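Open the Case Before You Write It Off
September 29, 2021
By Fulvio Dal Bello

The usual advice on an older office desktop is to replace it at a fixed age, whatever its condition. I have argued against that rule for several years, mostly to people who buy computers in quantity, and I want to set the argument down in one place.

The rule treats the computer as a single object with a single lifespan. A desktop tower is an assembly of parts that age at different rates. Hard drives wear mechanically. Fans collect dust and their bearings get loud. Power supplies contain capacitors that degrade with heat. Processors and memory, run within their ratings, rarely fail at all. Retiring the whole assembly on the schedule of its weakest part is a purchasing convenience, and it should be priced as one.

I looked at this last for Drirnari, a bookkeeping firm with 200 desktops in use. The plan was to retire all of them in October. The complaint from staff was that the machines were slow to start and slow to open files. That points at storage first and memory second. A new solid-state drive and a second memory module would have cost a fraction of a new machine, and the work per unit is short for anyone who has done it before. The firm replaced everything anyway, on the grounds that a warranty is simpler than a screwdriver. I understand the reasoning. I don't think it was ever tested against the alternative.

Much depends on how the case is built. The better business towers were designed to be serviced. The side panel comes off, the drives sit in brackets with latches, and the parts meant to be handled are marked in a color that stands out from the rest of the interior. A technician who has never seen the model can find the release points by looking for that color. Consumer towers of the same period often hide the second drive screw behind the motherboard tray and leave the owner to work out the order of disassembly.

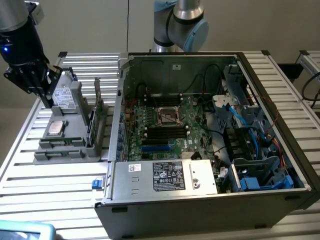
Layout matters as much as latches. With the tower on its side and the board facing up, the processor socket and the memory slots should be reachable without first removing the power supply. In many compact cases they are not. Full-size towers generally do better, and this is the main reason I still recommend them to offices that have the floor space. A small case saves space every day and costs time on the day it has to be opened. Buyers see the first figure and never see the second.

The bench deserves more thought than it gets. Most damage I have seen to otherwise sound machines was done during the repair. A processor taken out of its socket needs a defined place to rest, and so does a drive. A tray with shaped recesses costs very little and prevents parts from being stacked, slid together or dropped. Socket contacts on many Intel boards are fine spring pins that bend under very light pressure, and a bent pin can turn a memory upgrade into a motherboard replacement. If the processor does not need to come out, leave it in.

Cable routing is the other neglected item. SATA data cables tolerate handling but not sharp folds, and their connectors loosen if the cable is pulled sideways. Note which port each cable came from before unplugging it. On some boards the order affects which drive the system tries first at startup.

There is a fair case against all this. Cosimo Carbone, who buys equipment for Saengthong, put it to me in a letter after my last column. His position is that repair labor is unpredictable, that spares for older boards dry up, and that power consumption has improved enough to matter. The first point is the strongest. An office with no one able to open a case should not build its budget on opening cases. The second applies to motherboards and proprietary power supplies, and hardly at all to drives. The third depends on idle draw, and an office desktop spends most of its life idle. I would want to see a meter reading before accepting it as a reason to scrap a working machine.

My own rule is modest. At 4 years, open one machine of each model and inspect it. Check the fans, the drive health report and the free memory slots. If the board is sound and the drive is the bottleneck, change the drive and review again a year later. If the power supply is nonstandard and already noisy, retire the model. The inspection takes one person an afternoon — less if the cases are decent — and it replaces an assumption with a record.

Contact the editor | Copyright 2021 Notus | Back to top

Related
Standard screws and other lost causes
What a drive health report leaves out
Cutier small-form desktop: notes on access
Reply to a reader on power supplies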